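11th August

Room five took longer than the others this week. It is the one at the end of the landing at Sowerby, with the built-in bedside table on the wall side, and the gap next to it is the sort of place that gets missed when there are three changeovers before lunch. I had the morning clear, so I did it properly.

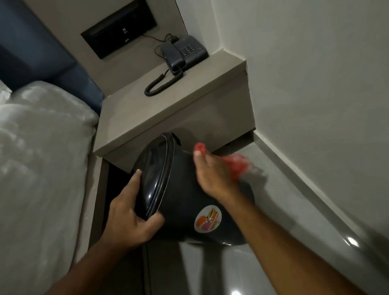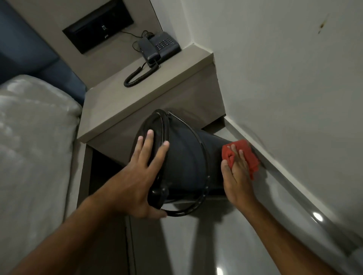 My order for a room hasn't changed much since January. Strip the bed, open the window, empty the bin, then dust from the top down and leave the floor until last. What has changed is that I now do the skirting by hand with a cloth before I mop. The mop pushes a line of grey fluff up against the wall and it dries there, and then you have to scrape at it. With a damp cloth along the edge first it all comes away in one go.

Telephones are a nuisance. I wipe the handset with a cloth that is barely damp, then go over the keys with a dry one. Curly cords hold dust in every turn, and the only way I have found is to pinch the cord in a folded cloth and pull it through slowly, twice. Denise Furnival, who trained me at Temcombe, used to unplug everything and line it up on the bed, but then you have to remember where it all goes back.

I tried the Peltamel floor cleaner again on the tiles. It smells all right and it doesn't foam, but on anything shiny it leaves smears unless you use half of what the label says. I have gone back to hot water with a small squirt of washing-up liquid, then a second go with plain water. It is slower – perhaps ten minutes more on a big room – but you don't see footprints afterwards.

Bins get washed every time now, inside and out, and dried before the liner goes in. A wet bin makes the liner stick and it tears when you pull it out.

Montri Chuensuk asked in the comments last time what I use for cloths. Mostly old towels, cut up and hemmed if I can be bothered. I counted them when they came out of the wash on Sunday's load and there were 126, which is more than enough, though the good ones always seem to be at the bottom of the basket. One colour for bathrooms and another for everything else, and they never get washed together.

Still to do: the curtains in room two, and the shower head in room three.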